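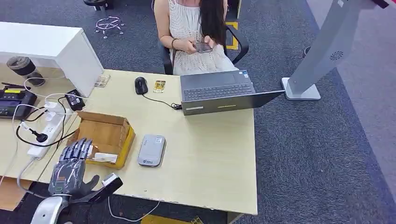

September, mid-morning, shared notebook for the long room

Desk things and small things, continued from the previous page. I had meant to write this up straight after lunch yesterday, and then I sat down to look for a pen, and looking for a pen is how you end up emptying a drawer, so I'm doing it now with a cup of tea and a fairly clear head. Manouchehr Shirazi has already added two remarks in the margin of the last page, both fair. I've answered one of them below and will answer the other when I've thought about it a bit longer.

The plan hasn't changed. Everything small that lives on the desks gets a home before the Gravar shelves go up at the end of the month, and anything that doesn't have a home by then goes into the Plutstead crate and waits its turn. Big things (chairs, monitors, the white cabinet) stay where they are. I know the cabinet is in a silly spot. It's also heavy, and I'd sooner walk round it for another season than lift it.

Boxes

We have two kinds to work with. The cardboard ones are light and you can write on them, and the flaps fold outward so you can see straight in, which I like very much while sorting and not at all afterward, when the flaps catch on everybody's sleeves. The wooden one is a pleasure to handle and I keep finding excuses to use it. It has an open top, so it suits things you want to drop in and pick out again all day long. Thin flat things are the awkward ones. If they go in lying down they end up under everything else, and if they go in standing they fall over unless there's something behind them.

I tried keeping the flat stuff upright along one wall of the box with a strip of card as a divider. The strip was from a Vachon carton and much too soft. Rostislav Hudec suggested cutting a slot in the base for it, and I said over my dead body, and we left it there on good terms. I'm going to try a stiffer strip first and hold it with a dab of tack at each end.

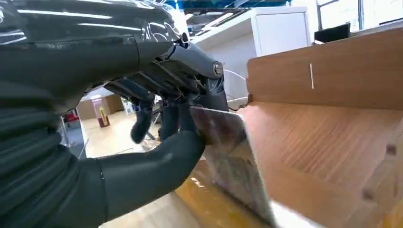
Flat panel and the wooden box, side by side.

Note on the wood: it shows every fingerprint where the light comes in from the window, and so does the tabletop near it. A dry cloth is fine. Please don't use the lemon spray, it leaves a film that then picks up dust, and I spent a good part of one afternoon last spring getting it off the other table.

Cables and mice

My rule at home is that a cable stays with the thing it belongs to, and I'd like it to be the rule here too. The mouse keeps its cord and whatever little adapter it needs, all of it wound together loosely and tied once. No tight figure eights, please! I know they look tidy, and I know Manouchehr does them beautifully, but we had one go at the neck and it was a perfectly good mouse otherwise. (This is the margin remark I promised to answer. The answer is still no, my friend.)

Laptops are easy. They belong to people, and people take them away in the evening, so all I need is a clear patch of desk big enough to open one without pushing something over the far edge. I've started leaving a gap on the right-hand half of the desk for this, and so far it has stayed a gap for nearly two full days.

Chargers, power banks, routers and all their cousins are much worse, as they all look alike once they're lying flat. Half the time I pick up a gray case and couldn't tell you which of them it is without putting my glasses on and reading the print on the front. So every one of them gets a label on the back with what it is, in plain words, and what it plugs into. The Drukon printer will do labels of up to 30 letters, plenty for "POWER BANK, SHORT CABLE", and we have a fresh roll of 500 in the second drawer. I'd like that roll to last us into the winter.

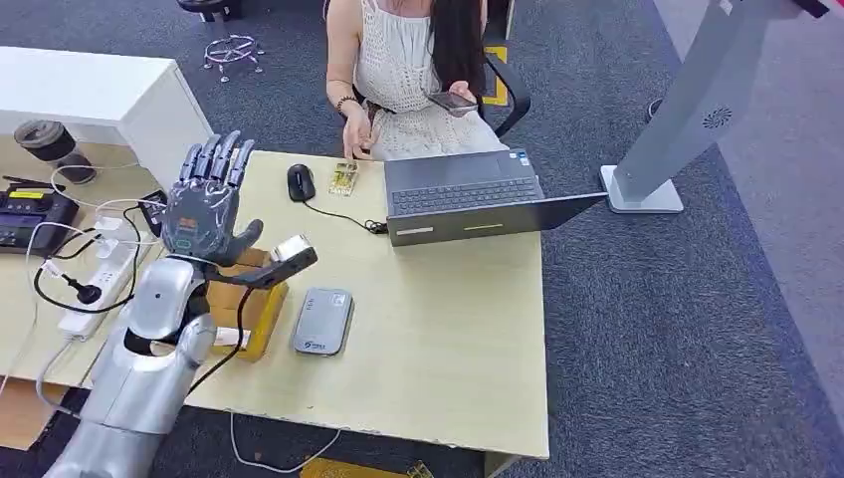

The desk with laptop, mouse and the flat gray case. Yellow things stay on the left.

I should explain about the yellow, for whoever picks up this page cold. Yellow is the "still sorting" color this month. If it's yellow or has yellow on it, assume the contents haven't been checked and don't put it on a shelf. It isn't a perfect system, as one or two things are yellow simply because they were made that way, and you'll have to use your judgment with those. Rostislav wanted to switch to green. There's hardly any green tape left and the Vachon order won't be in for a while, so yellow it is.

Cards and paper odds and ends

I really thought this would be the quick pile. Cards, little packets with print on them, leaflets folded so many times they've gone soft, and all of them so easy to slide under a laptop and forget. I've been putting them in by size, smallest at the front, with the printed side facing you so you can thumb through them like records in a shop. It's a slow job but I find it very soothing, and I've rediscovered several things I'd have sworn were lost.

My favorite of the lot is the autumn one, all golden trees and dark branches. The Chinese lettering down the side says 联名卡, so it's a co-branded card of some kind, and the big letters near the top look to me like they end in OTEL. I've put it down as "autumn trees card" in the list. It's a bit scuffed on the surface, and I'd be happier with it in a sleeve before it goes back among the others. We bought a pack of 1,000 sleeves a long while back, so there is no excuse for being stingy. 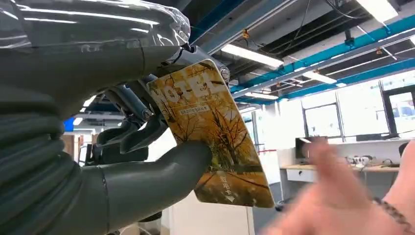 Still to do

Stiffer divider strip for the wooden box. I'll try the back of an old pad first.

Labels on the backs of all the gray cases. Manouchehr has offered to do these and has much nicer taste in wording than I do.

Sleeves for the scuffed cards, autumn trees first.

Ask Rostislav for the Gravar shelf measurements again, as I wrote them on the lid of a box and then recycled the box. I remember the lip at the front was 8 millimeters and nothing else whatsoever.

Find the pen.

The second margin remark, about whether packets count as cards or as paper, I'm leaving open. I can see it both ways. For now they go with the cards, toward the back, and if anyone feels strongly there's space at the bottom of this page to say so.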